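# Bench gallery, peg board cell — and what it's going to cost us

Quick one before the budget meeting. Marcelino Rivas asked for pictures so the folks at Praverthorpe can see what they're being asked to pay for. The wish list is in the captions, sort of. Sorry for the mess, typed this standing up.

Background for anyone who missed the October round. We have the two-arm cell on loan terms through Stonden. Terms run out, we either buy or send it back. Buying means arms, hands, controller, and all the little stuff that never makes it onto the first quote. The little stuff is mostly what this page is about.

Prices in dollars, before tax. Anything without a price = still waiting on somebody.
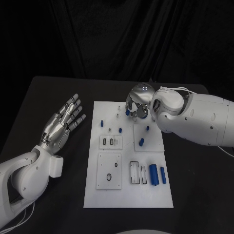

*2 min read*

**Peg board, both arms over the table.** Right hand has a small blue peg between the fingertips, left hand open. Blue cylinders on the square plate and more by the clear trays. This is the job we want to budget for, small parts, fingers and not a suction cup.

What to ask for, going by this one:

- **Spare fingers.** Hassanpour quoted a set per hand, lead time 9 weeks. Order with the hands, not after. We lost most of a month last time waitng on one part.
- **Cable management.** White cables run on top of the right wrist, another trails off toward the side. Clips and sleeving, put $38 per arm. Cheap, do it.
- **Boards.** One board is not enough. Want a second identical one so somebody can reset parts while the first is in use. Clusum can cut them, no price yet.
- **Pegs and cylinders.** They're small and they roll. Buy extra in every size. I put in for 30 of each, might be high, fine.
- **Curtain and dark top.** Keep the black drape and the dark table in the plan. Blue and white parts show up well on it and I don't want to fight over lighting later. Already have both so zero dollars, just don't let facilities take them back.

**Stuff that isn't in the picture but is in the budget**

Service plan. Stonden wants it paid up front for the year. Marcelino thinks we can push for quarterly — I'd take quarterly even if it runs a bit more, spreads the hit.

Training. Two people minimum. If only one person knows how to bring the cell up then vacations are a problem. Praverthorpe has a training line we might be able to use instead of ours, need someone to ask.

Contingency. I have $1000 in there as a placeholder. Everybody's going to want to cut it. Please dont cut it.

Floor space, no charge, but we need it in writing. The bench next to ours is up for grabs and if the second board happens it has to go someplace.

**Open items**

- Clusum price on the board
- Hassanpour, do the spare fingers come under warranty if we install them ourselves
- Stonden, buyout number, does the loan money count toward it. I've asked twice
- Shipping both ways if we do end up sending it back, so there's a real number to compare against

More pictures when the second board gets here. Corrections to me or Marcelino, not the whole list please.

Last edit May 22, 2023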